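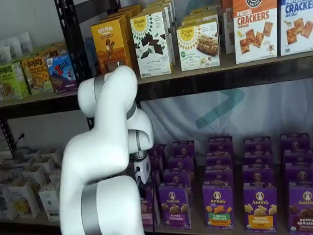
Corinne Szabo writes that her housing benefit review stalled over a missing pay stub, and that she now scans every stub the evening it arrives. Scanning helps, but keep the paper too. Review offices may ask for an original.

File by the date printed on the letter. Write the date received in pencil in the top right corner, and staple the envelope behind if the postmark is legible.

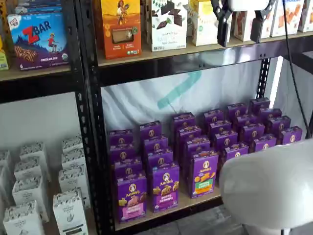 Use one folder per benefit year, with pay stubs in front and decision letters at the back. A 2-inch binder holds a year of both. If a letter gives 30 days to respond, put day 25 on the kitchen calendar.

Filed under: Home Paperwork 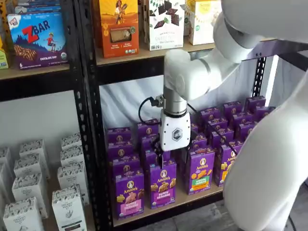
Storage

Thermal receipts fade. Photocopy them before filing and keep the copies away from the stove.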